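The Lodger's Coat

By the time Ida Kleinschmidt had got the kettle to boil, Detlef had already told the first half of the story to the new lodger, and told it wrongly, so that she had to come back in with the teapot still in its knitted jacket and begin the whole thing again.

"It was July," she said, "and he had the coat on. That's the part you always leave out."

"I was coming to the coat," said Detlef.

"You were coming to the ferry. You can't have the ferry before the coat."

Tanko Mohammed, who had been in the house for two nights and had only come down to ask about the hot water, looked from one to the other and sat down, as people generally did in that kitchen sooner or later.

So Ida told it. There had been a man called Mattes Brandes, who took the back bedroom one summer when the town was so full that people were letting out their sheds. He arrived off the Tarorau boat with one small case and a long grey winter coat buttoned up to the chin, and it was hot enough that day to soften the tar on the quay. She had offered to take it from him at the door, naturally, and he had thanked her very kindly and gone up the stairs in it. He came down to supper in it too (fish soup, and a good thick one) and the sweat ran down beside his ears, and he asked for a second bowl.

"We thought he was a thief," said Detlef happily.

"You thought he was a thief. I thought he was unwell."

It went on like that for 9 days. He was a lovely lodger otherwise, quiet on the stairs, and he mended the gate without being asked. He wrote long letters to a Dalva Rezende in Kamon and walked them to the post himself, in the coat, with the children from the bakery marching along behind him in their fathers' jackets. He never seemed to mind. Once he turned round and inspected them like a general, and told the smallest one to do up her buttons.

Then on the Sunday a letter came back the other way. Ida put it beside his plate, and he read it standing up, and read it again, and folded it very small. And after that he undid the top button, and the next one, all the way down, slowly, as if it were a job he had been putting off.

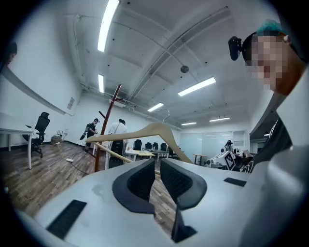
"And what was under it?" said Tanko, when she had stopped to pour and had gone on pouring for rather a long time.

"A shirt," said Ida. "A blue shirt, with the collar turned. He'd promised her, you see, when he left. She had given him that coat at the station in the snow, and she'd said he wasn't to take it off until she wrote and told him she was coming. She meant it as a joke, I should think, or half of one. People say all sorts of things at stations."

"And she was coming?"

"On the evening ferry," said Detlef, who had waited very patiently for it. "And the evening ferry was late. Two hours! And the wind got up off the water, as it does here, even in July, and there he was on the quay in his shirtsleeves, blue with cold, and I had to run back up the hill and fetch him the wretched thing."

Ida laughed until she had to put the pot down. Then she asked Tanko what it was he had wanted, and he had to think for a moment before he remembered about the hot water.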